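Brovska Community Supply Room
Progress report to the Arnell Fund
Last updated: 11 August 2019

Work on the supply room has gone mostly to plan since the last report in May. The grant was for 3643 dollars and we have spent 3000 of it. The rest is held back for shelving in the Kyriakidis annex, where the wall still has to be repaired before anything can be fixed to it. The landlord has agreed to pay for the repair but has not given us a date.

Groups borrowed from the room 79 times in the period. Most loans were for craft sessions and for the summer packing days, when parcels go out to families on the Trondovine list. Returns were slow in the first weeks. We changed the sign-out sheet so that the return date is written at the top, and late returns have dropped to 5.

Sorting the old stock took longer than we allowed for. A lot of the paper had to be thrown out because of damp, and the paint was too old to keep. Scissors, glue and string were all worth saving. Replacement paper has been ordered and is included in the spending above.

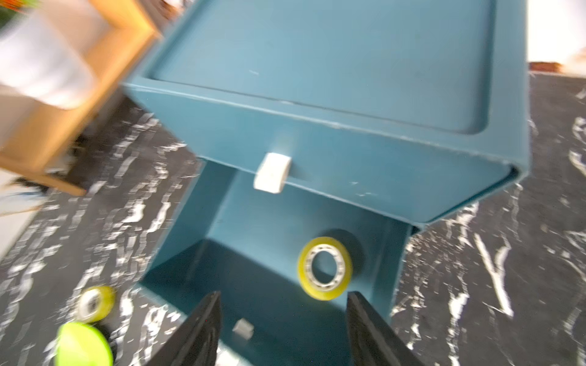
Small storage was the weakest part of the room at the start of the year, and most of our remaining effort is going there. We chose to keep the older plastic units – new ones would have used up money meant for the annex. The teal one has scuffs along the front edge of its drawer, but it will do for another year. The open compartment under the drawer takes a roll of tape standing on its edge, so a person can see what is there without pulling anything out. Labels for the drawers are still to be printed.

Before the next report we plan to finish the labels, write a one-page guide for new borrowers and get a firm date for the wall. We are not asking for any change to the budget. If the repair slips past the end of the grant period, we would ask to carry the shelving money over.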